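3.2 Use of the door shelves in small refrigerators

The households in the Nornton group all had a mini refrigerator as their only cold storage. In the first interviews we asked mainly about the main compartment, and the door was mentioned only when the person spoke of milk or juice. After the first 11 visits we changed the guide and gave the door its own part, as it became clear that people treat it as a separate place with its own rules.

Three habits were found in most homes. Tall bottles go to the lowest bin, even when there is room on the shelf inside. Small jars are put in the door first and are then forgotten there, often longer than the owner believes. And the door is cleaned less often than the shelves — several persons said that they wipe it only when something has leaked. One participant in Prender kept a list on the wall of what was inside, but the list did not include the door.

The inner side of a door of this kind is shown in Figure 2. The molded lining and the bin are both of white plastic, and there is a small reddish mark on the panel at the left. We recorded such marks in the visit form as "discoloration" and did not try to decide their origin, as food color, rust and ink are difficult to separate by eye.

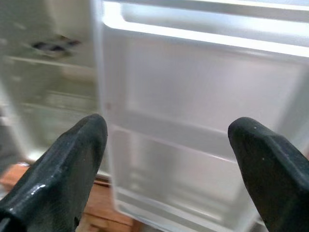
Figure 2. Inner side of the door of a white mini refrigerator, with the deep door bin.

The depth of the bin has an effect on what is stored. In a deep bin the small items stand behind or between larger ones, and the person must lift something out to see them. In the homes with a shallow bin this was not reported, but there the bottles were said to fall when the door is opened fast. Participants solved this in different ways. Some put a folded cloth at the bottom, others used a cut carton as a divider, and 2 households had removed the bin and no longer used the door at all.

We also asked how the door is cleaned. The ridges in the plastic were named as the most difficult part, together with the channel under the upper rail where a model has one. Most people use a wet cloth and dish soap. A few of them used the Stemex brush which we left after the first visit, but they said that it is too wide for the corners. Only 6 households had ever taken the bin out to wash it in the sink, and some did not know that it can be removed.

These answers agree in part with the earlier Fuentealba survey, which had over 200 replies but asked about full-size refrigerators only. In that survey the door was mostly a place for sauces and drinks. In our group it was used for almost everything, including medicine and cut fruit — a difference which we connect to the small total volume. We return to this point in Section 4, where the storage diaries are compared with the interviews.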